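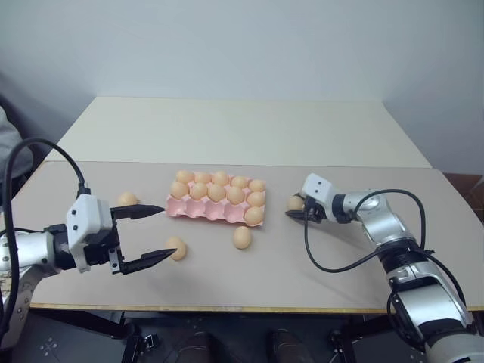
Homolent Holds Off on Robot Purchase, Extends Egg-Packing Trial Through May

Homolent will not place an order for two-armed packing stations this spring, the company said. Its trial of a Hirix station will continue through May, and any request for money will have to rest on a full shift's results.

The original plan called for 6 stations on the Perron packing line. Homolent's budget office sent it back.

"A demo with one tray of eggs on a table is not a business case," said Maëlle Carrier, who heads equipment planning at Homolent. "We pack eggs all day. I want to know what the arms do with the 800th egg, and who gets called when they stop."

Carrier said the first quote left out spare gripper fingers, cable replacement, floor space and staff training. It also assumed a payback period of 12 months, which her office could not reproduce from the numbers supplied.

Under the revised terms, Flendason, the integrator, must run the station for a 16-hour double shift at Perron with Homolent's own crew. Cracked eggs, dropped eggs and every manual restart will be logged. If the log is incomplete, the run won't count.

Audrey-Anne Lapointe, project lead at Flendason, said the firm accepts the conditions. "We think the station can do the work. They want to see it on their floor with their eggs, and that's fair," she said.

Homolent has set aside money for the trial only. Hand packing continues at Perron with no change in staffing, and the company is also pricing a conventional tray loader for comparison.

Media contact: Homolent Equipment Planning, Perron site office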